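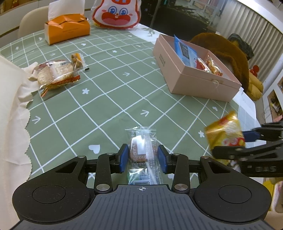
Pronoun and name inclusion walk-round, Menon Building, floors 1 and 2. November. Done by S. Nair for the staff network. Started 9.40, finished just after lunch.

Key: OK / FIX / ASK. Comments underneath where needed. Sorry for the state of the notes, typed on the move.

## 1. Front desk and sign-in

- [x] Visitor form asks for name only, no title needed – **OK**
- [ ] Pronoun box is there and is optional – **FIX**
 - Box is there. Not marked optional. Reads like you have to fill it in. Plenty of people won't want to out themselves to a clipboard. Add "if you'd like to".
- [ ] Desk staff greet without sir / madam – **FIX**
 - Heard "sir" twice in ten minutes, once to someone who visibly flinched. Spoke to desk lead, she was fine about it, wants the one-page guide. Send today.
- [x] Pronoun badges out, free to take – **OK**
 - they/them nearly gone. Blank ones going fast too. Reorder 500, mixed, more blanks this time.
- [ ] Badges not handed out by guesswork – **ASK**
 - New starter was passing people the one he thought fitted. Kindly meant. Needs to stop. Leave the tray where people can reach it.

## 2. Badges, passes, email

- [ ] Pass shows the name in use, not legal name – **FIX**
 - Siltevville site prints the name in use. Trurcombe still pulls from payroll. Same company, same printer!! Raised last time, no reply on file.
- [ ] Name change on pass takes 5 working days or fewer – **FIX**
 - Took three weeks for one colleague. Old pass not taken back either, should be collected and shredded.
- [x] Email signature template has pronoun line, can be deleted – **OK**
- [ ] Display name in Stillari (rota system) can be changed by the user – **FIX**
 - It can, but the old name still shows in the swap history, to everybody on the shift. That is a disclosure risk, not a cosmetic thing. Marked urgent. Ticket 1072.

## 3. Toilets and changing

- [x] At least one all-gender toilet per floor, signed – **OK**
- [ ] Sign says what is in the room – **FIX**
 - Floor 2 says "Other". Take it down. "Toilet" will do.
- [ ] Accessible toilet is not doubling as the only all-gender one – **ASK**
 - Floor 1 yes, separate. Floor 2 I think is the same room under two signs. Check plan with facilities.
- [x] Locks work, doors reach the floor – **OK**
- [ ] Bins in every cubicle – **FIX**
 - Missing in the men's on both floors. Also missing last year.

## 4. Training and meetings

- [ ] Induction slides up to date – **FIX**
 - Still say "preferred pronouns". Just "pronouns". Slide 4 has a made up quiz where you guess from a photo, please delete the whole slide.
- [x] Chairs share their own pronouns first and invite, don't go round the table – **OK**
 - Sat in on one. Done well, two people passed, no fuss made.
- [ ] People know what to do after a mistake – **ASK**
 - Asked a few. Most over-apologise for ages and the other person ends up looking after them. Correct it, short sorry, carry on. Put this on the guide in big letters.
- [ ] Managers know who may be told what – **FIX**
 - Two thought they had to tell HR if somebody came out to them. They do not. Ask the person first, every time, and ask which name to use in front of whom.

## 5. Reporting

- [x] Route for reporting repeated misgendering is written down – **OK**
- [ ] Route is easy to find – **FIX**
 - Took me around 600 clicks. Well, it felt like it. It's under Facilities > Other > Forms. Needs a link on the front page.
- [ ] Can be used without giving a name – **FIX**
 - Name feild is compulsory. Form owner says easy change.
- [ ] Someone replies – **ASK**
 - No log kept so can't tell. Start one. Date in, date answered, no personal detail.

## Urgent, before anything else

1. Stillari old names in swap history
2. Trurcombe passes
3. Managers' note on confidentiality
4. "Other" sign, floor 2 (five minute job, have a screwdriver)

Not checked this time: floor 3, the night shift handover, contractor passes. Was told contractors do their own, would like to see that in writing.

Network members who want to add comments, put them under the item with your initals, or send to me direct if you'd rather not be named. Recheck of all FIX items when the new badges arrive.

S. Nair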